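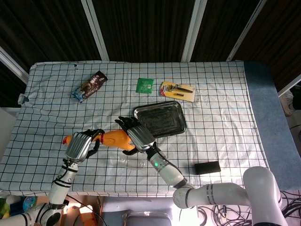
As duas mãos do robô com a galinha de borracha, em cima da toalha quadriculada.

Fazia tempo que eu queria escrever sobre isso, e vou avisando que o texto ficou comprido (quem me lê há mais tempo já sabe como é, pega um café e senta). Em agosto fui ao dia de portas abertas da Solodard, que fica num galpão lá no fim do distrito industrial, depois do posto e de uma rotatória onde eu consegui errar a saída duas vezes. Cheguei suada, achando que tinha perdido o começo, e ainda estavam distribuindo crachá. Ganhei um com o número 63 e fiquei absurdamente contente, porque é o ano em que minha mãe nasceu.

Eu me inscrevi por curiosidade pura. Não trabalho com robótica, não entendo de programação, o aparelho mais sofisticado aqui de casa é uma panela elétrica que apita. Mas eu gosto de ver gente mostrando o próprio trabalho, sempre gostei. Quando criança, eu parava na frente da oficina do meu bairro e ficava olhando desmontarem motor até alguém me mandar para casa.

A visita foi em grupos pequenos, o meu tinha 16 pessoas, entre elas um casal com um bebê que dormiu o tempo inteiro e uma turma de estudantes que fazia perguntas ótimas, bem melhores que as minhas. Primeiro passamos por uma sala com slides, da qual confesso que guardei pouco, e depois fomos para o que todo mundo queria: a bancada do projeto Druslow. São dois braços brancos com articulações pretas, e na ponta de cada um vem uma mão, com as costas prateadas e cheias de nervuras e os dedos pretos, com juntas. Eu imaginava uma pinça, dessas de máquina de pegar bichinho de pelúcia no shopping, e dei de cara com dedos. Levei uns bons minutos para parar de olhar para eles.

E aí, a galinha! Amarela, de crista vermelha, daquelas de borracha que a gente compra para o cachorro. A moça que conduzia a demonstração explicou que objeto mole dá muito trabalho para uma máquina, porque uma caixa continua sendo caixa do jeito que você pegar, e a galinha dobra, escorrega, amassa de um lado e estufa do outro. Segurar com as duas mãos ao mesmo tempo é outra dificuldade, já que uma precisa levar em conta o que a outra está fazendo. Eu nunca tinha pensado nisso. Passei o resto da semana reparando em como eu mesma torço pano de prato.

O resto da mesa parecia a gaveta da bagunça da minha cozinha, e digo isso com carinho. Tinha um pacote de salgadinho marrom, uma garrafa de plástico transparente deitada (quase sumia em cima do quadriculado), uma bandeja escura de metal com a borda brilhante, uma caixinha preta mais ou menos do tamanho de uma capa de celular e uma ferramenta de cabo preto ainda na embalagem, presa na cartela amarela. Um dos estudantes perguntou por que não usavam peças próprias de laboratório, e a resposta foi que a casa das pessoas não tem peça de laboratório. Achei justo.

O que mais me pegou, porém, foi o ritmo. Em vídeo de internet tudo é acelerado e com musiquinha, e a gente sai achando que o robô vai dobrar a roupa da família inteira antes do almoço. Ao vivo é devagar. Na nossa sessão, de cerca de 3 horas contando o café, ficamos um tempão em silêncio, acompanhando aqueles dedos se acomodarem, e ninguém pegou o celular para ver outra coisa. A senhora ao meu lado cochichava "vai, vai, vai" como quem assiste a pênalti. Houve tentativa que deu errado, e gostei muito de a equipe não disfarçar: anotavam, conversavam baixinho, começavam de novo.

No intervalo serviram café com um bolo de milho muito bom (perguntei a receita, veio de uma padaria, paciência), e fiquei conversando com um rapaz da equipe sobre o outro projeto deles, o Notmont, que ainda está no papel e que, se entendi direito, é voltado para cozinhas de hospital. Perguntei se ele tinha medo de as máquinas tirarem emprego de gente. Ele não fugiu da pergunta, disse que pensa nisso com frequência e que ali dentro as opiniões são bem divididas. Eu também não cheguei a nenhuma conclusão. Minha avó trabalhou a vida toda embalando biscoito e terminou com as mãos acabadas, e ao mesmo tempo foi aquele salário que criou cinco filhos. Voltei dirigindo com essa conta na cabeça.

Para quem quiser ir: a inscrição é gratuita e feita pelo site deles, as vagas somem rápido, e vale levar um casaco, que o ar-condicionado do galpão é de congelar. Criança pode, acompanhada. O estacionamento é de terra, então nada de sapato bonito (aprendi). Na saída pediram para a gente preencher um papelzinho com sugestões, e eu escrevi que gostaria de ver o robô descascando mexerica. Se um dia fizerem, volto e conto aqui.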